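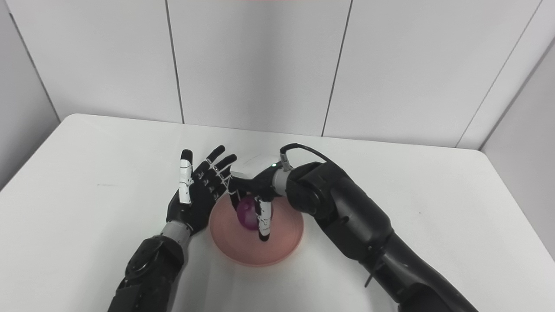
Tarek Amrani asked me before the open day if I was going to say how often the thing fails, and I told him yes, that is most of the talk. So start there.

Opening, keep short. Thank Skinner for the room. Say who came from Nostbridge. The Lurkholm open day in July had 400 places and 339 people signed in at the desk. I was in the second group, after lunch.

What they demonstrated: one robot, two hands, one plate, one small round purple thing. The task is to pick it up and put it down again where you want it. People at the back expected something bigger. Tell them why I stayed for three rounds of it.
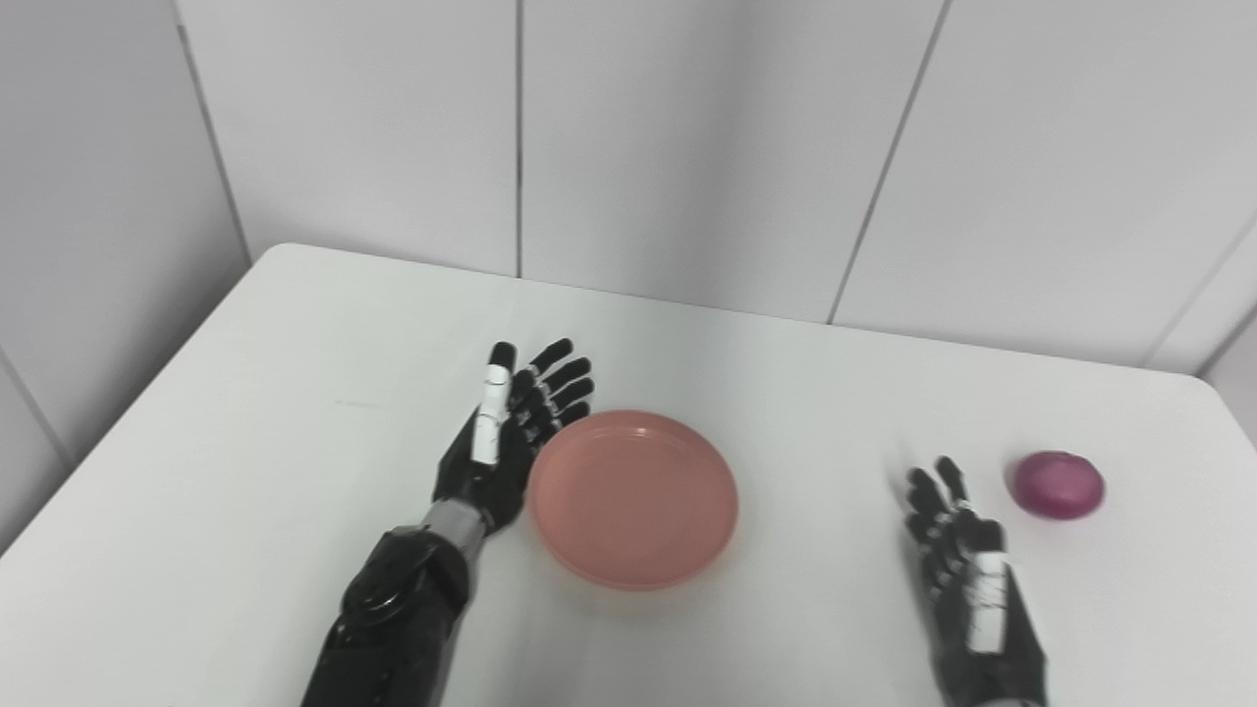

Page last changed: July, 4:15 pm, by Shona Guthrie

Next part is how the visit ran. Fraser Pringle gave the safety talk, then Sarita Mittal took questions while the robot was set up. She said the group had logged 3,226 attempts on this one task before the open day. Read that number slowly. Somebody will ask how many went wrong. The answer she gave was 319, and she counted a dropped object and a missed grasp the same way.

Point to make here: both hands matter even when one does the lifting. Ask the room what they do with their own left hand when they take something off a plate. Give them a few seconds.

The fingers have five to a hand, like ours, and that makes the arms harder to control than a plain two-finger grip. Kenneth Strachan asked why bother, then. Sarita's reply was that they want it to use things made for people, and plates are made for people. 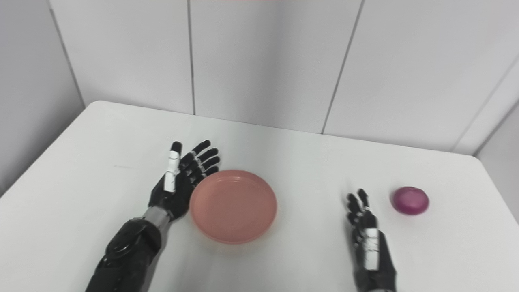

She also said a round object is a poor choice if you want an easy day, and they picked it for that. Mention the Zarnarell software only if asked. I don't know it well enough to take questions on it.

Last section, what I would copy for our own open day. Smaller groups. Let people stand at the side. Put the failure count on the wall before anyone asks. Leave ten minutes at the end and don't fill it.

Sign-up sheet is by the door. Stop at 3:30, the room is booked after us.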